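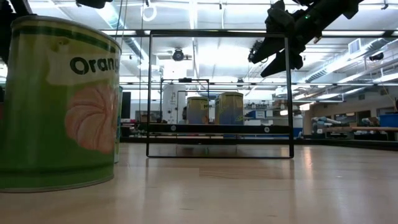 Figure 3. Tabletop with a green can and a black-framed panel.

4.2 Effect of window glass on motion alerts

Household cameras are often placed indoors and aimed through a window, which avoids drilling and keeps the power cable inside. Manufacturers generally advise against this, but the advice is seldom backed by measurements. We compared alert rates for cameras behind glass with those of matching cameras fixed outside under the eaves of the same homes.

The Cokdale trial collected 3,285 motion events over one winter. An event was counted when the reference sensor at the gate fired and a person or vehicle was confirmed in the recording by one of the authors. Of these, 684 fell in the hour after sunset and were analysed separately, as most cameras change to night mode during that period. A further 364 were left out when the home internet connection dropped and the camera clock could not be matched to the sensor log.

In daylight the two positions behaved much alike. Double glazing lowered contrast a little, and alerts from the indoor cameras arrived slightly later, but few events were missed altogether. Condensation was a bigger problem than the glass itself. Homes with a heater under the window did better on cold mornings than homes without one.

After dark the results separated sharply. With the built-in infrared lights left on, the glass reflected them back into the lens and the picture washed out to grey. Turning the lights off and relying on a porch lamp restored most of the lost alerts - provided the lamp was on a timer and not a motion switch of its own.

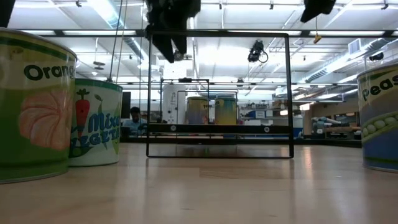 The Faltudier mount, which presses a soft collar against the pane, reduced reflections from room lighting but made no difference to infrared glare. The adhesive pads supplied with the Isham bracket lost grip in two homes where the glass had been cleaned with a silicone spray, and those units were refitted after wiping the pane with rubbing alcohol.

Alert settings were held at the factory default throughout. Sandhu firmware allows sensitivity to be set by zone, and a narrower zone would probably have cut the false alerts caused by headlights moving across the pane. We did not test this, and the false alert rates in the next section should be read with that in mind.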